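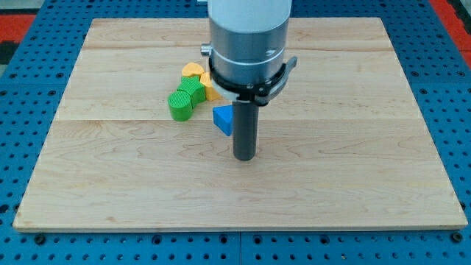 Chapter 6
Work Surfaces and Boards

Most jobs done by hand begin with something flat. Before a part can be measured, sorted, glued or put together, it has to rest somewhere, and the place where it rests affects how well the job goes. In this chapter we look at two kinds of surface found in many workshops: the metal table with holes in it, and the wooden board that is laid on top.

What you will learn

After working through this chapter you should be able to describe the main parts of a perforated table, tell a solid glued board from a sheet of plywood, lay out small parts so they are easy to find and pick up, and check a surface for flatness with a straightedge.

Words to know: perforated, threaded insert, plank, seam, grain, edge strip, squareness.

6.1 Why use two surfaces?

A perforated table is a metal top with holes set out in a regular grid. Some tables have plain holes, some have threaded holes, and some have a mix of the two. A threaded hole takes a bolt, so a clamp or a stop can be fixed at that point and moved to another point later. The grid also helps with layout. Once you know the spacing between two holes, you can place a fixture by counting instead of measuring each time.

The same holes cause trouble with small parts. Screws fall through. A block set down over the edge of a hole may tip. Paper laid on the table tears under a pencil. Large tables are often built from more than one panel, and the gap between panels is another place for things to get lost.

A board solves most of this. It gives a closed surface for the small work and leaves the rest of the table free for clamps. It can be lifted off and replaced when it is worn, which costs far less than repairing a table top.

The training shop at Rinilano, which we will return to in later chapters, keeps 40 boards for its students. In February the shop checked every one of them with a straightedge, and 38 were flat enough to keep. The other two were cut up for practice pieces.

6.2 What the board is made of

Wide boards are seldom cut from one piece of wood. A single wide plank tends to cup as the air in the room changes from damp to dry. Several narrow planks glued edge to edge move less, and the seams between them are easy to find if you look for a change in the grain.

Maple is a common choice. It is pale and hard, and its fine grain leaves a smooth face. The color can vary from plank to plank, from near white to honey to a light pinkish tan. These differences do not affect strength. Colored parts show up well on a pale surface – one reason light woods are preferred for sorting and assembly exercises.

Plywood is built another way, from thin layers glued face to face. Look at the edge before you decide what kind of board you have. Where an edge strip has been added, check the underside as well.

6.3 Before you start

Wipe the table and the bottom of the board. One metal chip under a corner is enough to make the board rock. Set the board down, press on each corner in turn, and listen for a knock. Then line up the near edge with a row of holes.

Place the parts for the job in a small group, with clear space around it. Keep tools off the board until they are needed.

Activity 6A asks you to carry out this check on a board in your own shop. You will need a straightedge 1,000 mm long, a soft brush and a pencil. Read Section 6.4 first, where the method for recording gaps is explained.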